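I meant to write up the segmenter last month, and then September got away from me, so let me at least put down where things stand with it before I forget why I did half of it.

The job is simple to say. Given a recording from a pair of hand-held grippers, find the stretches where both jaws have hold of the cloth, and hand only those to the policy training. My first version looked at jaw width and nothing else, and oh, it was confident! It was also wrong on 93 of the 849 clips I checked by hand, mostly thin fabric, where a closed jaw and a closed jaw with a bit of cloth in it read nearly the same.

Theerawat Sangkhawat suggested letting the head view vote too, and that has been the fun part - a small classifier that gives each moment one of three labels: holding, open, or cloth in view. I still have a soft spot for flipping through the raw views with a cup of coffee.
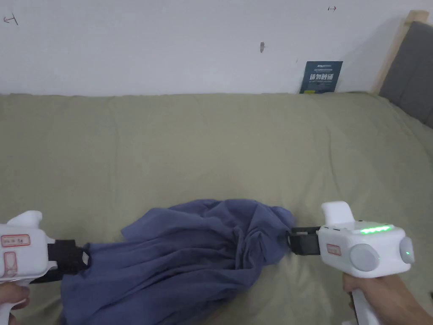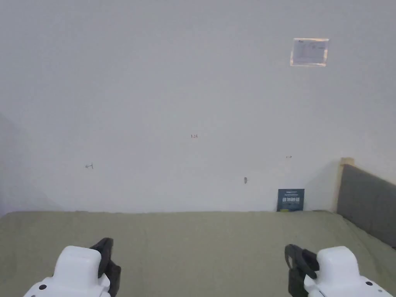
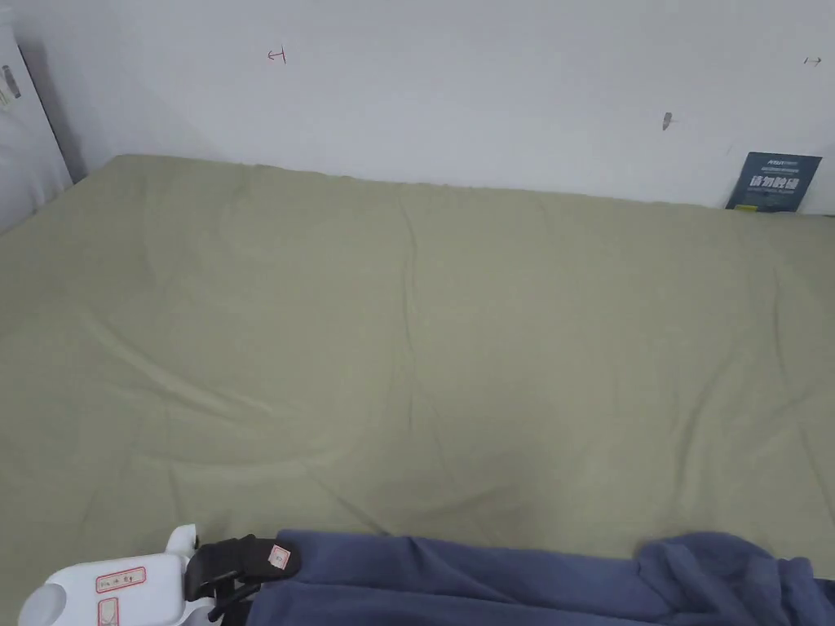
The two votes get merged with a short smoothing window, and I keep going back and forth on how long it should be. Too short and one grasp turns into four little ones, too long and a quick regrasp disappears altogether. I'm leaving it at what Theerawat picked for now, and tonight I'll start the rerun on all 2,016 clips and go to bed.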